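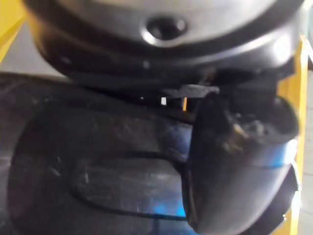
Matte black with scuffs, smudges and dust specks, next to a smooth gray housing.

Cleaning black and gray tool surfaces without making them worse

27 October 2025 | By the Skunetti workshop desk

Every fall we get a pile of mail about products that promise to make old shop equipment look new. We have tried a lot of them over the years and most went in the trash half full. Dark surfaces show everything, and the stuff sold to fix that tends to leave a film that shows everything plus a rainbow.

Start dry. A soft paintbrush about two inches wide will lift dust out of seams, recesses and the step where a housing narrows at its base. Do this before any cloth touches the part. Dust under a wet rag is sandpaper, and you'll have put in the scratches yourself. Canned air is fine for blowing crumbs across the bench. It also blows them deeper into a narrow gap, so we stopped buying it in April and haven't missed it.

Next, a damp cloth with a drop of plain dish soap. Wring it hard. Go over the part, flip the cloth, go over it again with the dry side. That takes care of fingerprints and most gray smudges. Unplug anything with a cord or a battery first, and keep water away from open holes. If a label or manual says dry cloth only, believe it.

Now the scuffs. Look at the mark from a low angle with a flashlight. If it sits on top of the surface, it's usually something rubbed off from another object, and a white eraser will often shift it. If the surface itself is worn away, no eraser or cream is going to bring it back. You can hide it for a week with oil. Then dust sticks to the oil and you're worse off than before.

We put Jivent trim restorer on one half of a black tool case and did nothing to the other half. On day one the treated half looked better, no argument. After six weeks in a normal garage it was streaky and grabbed every bit of lint in the building. The bottle says "lasting." We'd like to know how long they think that is.

Melamine sponges are the other thing people swear by. They are a mild abrasive. On a glossy part that doesn't matter to you, go ahead. On a matte one they polish a shiny patch, and a shiny patch on matte black catches the eye a lot faster than the scuff did.

Smooth gray metal is easier, mostly. Soap and a damp cloth, then dry it right away. Where there's a visible grain, wipe along it. Skip steel wool unless you want a new finish. For grooves and rows of small teeth, an old toothbrush does the job – the special detailing brushes from Stosovness come in a set of five and we only ever reached for one of them.

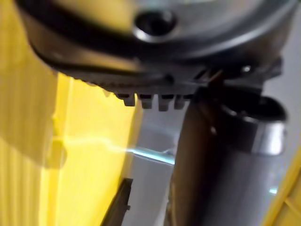
Is it worth oiling bare metal parts after cleaning them?
Only where the part can rust or the maker tells you to. Use a thin wipe and rub off the extra, and keep it away from rubber, grips and anything that has to hold on by friction.

A word on schedules. One chart going around says to deep clean shop tools every two weeks. Maybe if you sand drywall for a living. We wipe things down when they go back on the shelf and do the brush routine when the seams look fuzzy.

And on reviews: the Khương gel cleaner has over 3,000 of them, nearly all glowing. We used up a tub. It picked up dust about as well as the paintbrush, and it left small blue bits in a screw hole that had to come out with a toothpick.

Contact the Skunetti workshop desk | © 2025 Skunetti | Back to top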